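Living > Laundry > Small Spaces

Search stories, recipes, homes

My sister-in-law swears by the bucket, and after 25 years of hauling wet towels around Jellotdale I've come round to her way of thinking. A good plastic bucket, lilac or lavender if you can get it, earns its corner beside the washer.

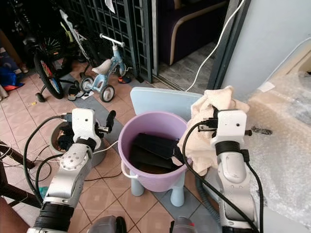

Mine came from the hardware shop in Tamwood, along with a little stool to stand it on, and my back has been grateful ever since (bending to a floor-level bucket is a young person's game!). Dark things soak apart from the creams, always.

Then there's the matter of bubble wrap on a washing machine. Plenty of homes out Gurkum way leave it on for months, and I do understand wanting to keep the colour nice.

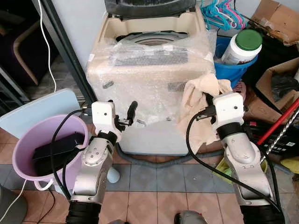 I still leave the lid up for a good hour after the last load, mostly in May when the laundry never seems to warm through.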